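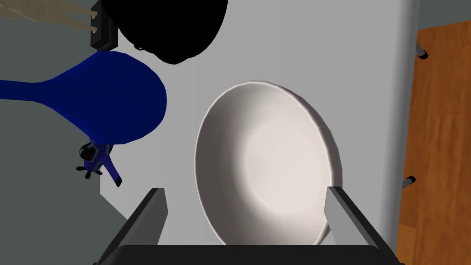
I've had the Vullis bread proofer for 7 months now, which feels like long enough to say something useful about it. Most of the reviews I read before buying were written by people who had baked one loaf and were still in love with the box. I've baked a lot more than one loaf. I've also made yogurt in it, ruined a batch of tempeh, and once used it to rescue a jar of honey that had set like concrete.

If you haven't met one of these, a proofer is a folding box with a gentle heater in the bottom. You put your dough in, set the temperature, close the lid and go do something else. My kitchen in Mirkcombe is on the north side of the house and in February it's miserable in there. My dough used to sit on top of the fridge for half a day looking sorry for itself, and I'd end up baking at eleven at night just to be done with it.

So, setup. It folds flat, it unfolds in under a minute, and the side panels click together with a snap that made me nervous the first dozen times. They've held up fine. The little rack in the bottom lifts out for cleaning, and there's a shallow water tray that goes underneath it. Use the tray! I skipped it for the first couple of weeks because I'm lazy, and every loaf came out with a leathery skin that tore when I tried to score it.

The controls are two buttons and a dial. The dial is the worst thing about the whole machine. It's stiff when it's new, then it gets loose, and mine now slides a notch or two if I brush it with my sleeve. I check it twice before I walk away. My old Bratu (a much cheaper box, really just a lamp in a tub) had no dial at all and I never once set it wrong, so there's that.

Temperature, though, is where this thing earns its money. I put a probe in the middle and another in the back corner and let it run all afternoon with the lid shut. The middle held steady and the corner was only a hair cooler. The Bratu used to cook one side of the dough and leave the other side asleep. With the Vullis I get an even rise, and I can plan my day around it, and that's really all I wanted.
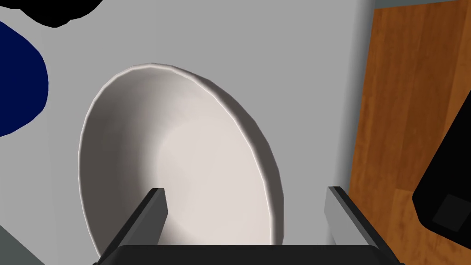 Capacity is where I'd slow down and measure before you order. The listing says it fits two large loaves, and it does, if your idea of a large loaf is a modest one and you don't mind them touching. What it won't tell you is how much your choice of container matters. I'd been using a plain white ceramic bowl, the wide kind with a thin rim and smooth curved walls, and a shape like that eats up floor space fast because it's all spread at the top. I love mixing in one (nothing for the dough to catch on, easy to scrape down), but for the actual rise I've switched to a tall straight-sided tub. Ceramic also takes a while to warm through, so if yours has been sitting in a cold cupboard, run some warm water in it first and dry it out. That alone took a good chunk off my rise time.

Yogurt comes out great. I do 9 small jars at once, milk scalded the night before, and they're set by the time I've had breakfast and answered my email. Nice and thick, a little tart. The tempeh was my own fault, I left the lid shut the entire time and it makes its own heat once it gets going. If you're trying that, prop the lid. 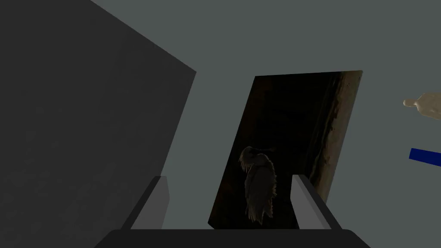 Now the gripes, because I do have a few. The cord is too short. I mean silly short, you'd have to live inside the outlet. I bought an extension from Lurham and it's been living across the back of my counter ever since. The lid gasket picks up smells, and a garlic focaccia haunted my yogurt for longer than I'd like to admit. Baking soda paste helped, a day airing out on the porch helped more. And the power light is bright enough to read by, so I've got a bit of tape over it.

It was around 200 dollars when I bought mine and I haven't seen it drop much. That's a lot for a warm box. If you bake once a month, leave your oven light on and save the cash. If you bake every week in a cold house, get it, and watch that dial. I'd buy it again, but I'd buy the extension cord the same day.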